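Subject: Re: [tenants-tech] Unit numbering and footfall counts, Cindach center
From: Liette Dhillon
To: tenants-tech list

Knut, replies inline. I have trimmed the parts that Jörg already answered.

> Knut Pfeiffer wrote:
>
> The March 2023 lease plan shows the food court as one unit with a
> shared service corridor. The directory feed still has it as 9 separate
> units. Which one should the counters be mapped to? Also, the daily
> total for the east entrance is lower than the sum of the shops behind
> it, and I can't see how both can be right.

Use the lease plan. The directory feed is built from the old signage list and was never meant as a source for unit IDs. Hildegard has the export with the merged food court in it. The corridor has its own ID, 232, and no counter should be mapped to it, as it is closed to the public.

On the totals: both are right, they measure different things. The entrance counter records people crossing one line inward. The shop counters record entries per shop, so a person who visits four shops is four entries. If you want visitors, use the entrances only. If you want a rate per shop, divide shop entries by the sum of all entrances, including the parking deck. Leaving out the parking deck is the usual mistake and it makes the anchor store look far busier than it is.

> The kitchen and housewares unit has asked for a split between its
> front door and its demo counter. Can the current hardware do that?

Yes, if they accept a second zone on the existing sensor. The sensor covers the door and the first part of the floor. Zone two has to be drawn so it does not overlap the checkout queue, or the same people are counted as demo traffic while they wait to pay. Ask Melquiades for the zone file. He did the same thing at Testby and the settings carry over with small changes to the mounting height.

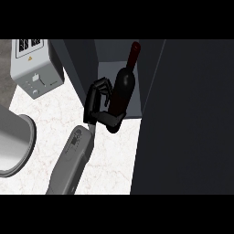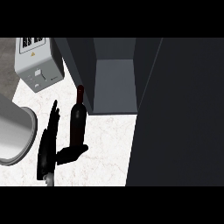
Toaster on the marble countertop, both renders.

> Is there a minimum traffic level below which we should not report a
> weekly figure to the tenant?

We have been using 1,000 entries per week. Below that, the error from staff walking in and out is too large a share of the total. Staff tags help but not every tenant uses them. For units under the limit I send the monthly figure instead and label it as monthly. For the two units on turnover rent the limit is 3,000, and that number is written into the lease, so please don't change it in the config without asking Hildegard first.

> Last point. The Rácz adapter drops records when the clock changes.
> Known problem?

Known, and not fixed. The adapter writes local time without an offset. In the fall one hour appears twice and the second copy overwrites the first. In the spring there is a gap, which the import reads as an outage and fills with an average — this is worse, as the filled hour looks like real data. Workaround until Warnolia ships the next version:

- set the adapter to UTC
- convert to local time in the report, not in the import
- turn off gap filling for the night hours

Jörg has run it this way since September with no lost records. The existing history has to be imported again from the raw files. Do one entrance first and compare it with the door log before doing the rest.

One thing you did not ask. The opening hours table still has the center closing an hour early on holidays. Any entries after that time are thrown out by the filter, without a message in the log. I would correct the table before the import, or you will be doing it twice.

Can you send me the unit mapping once the food court is merged? A plain CSV is fine, semicolons or commas.

Liette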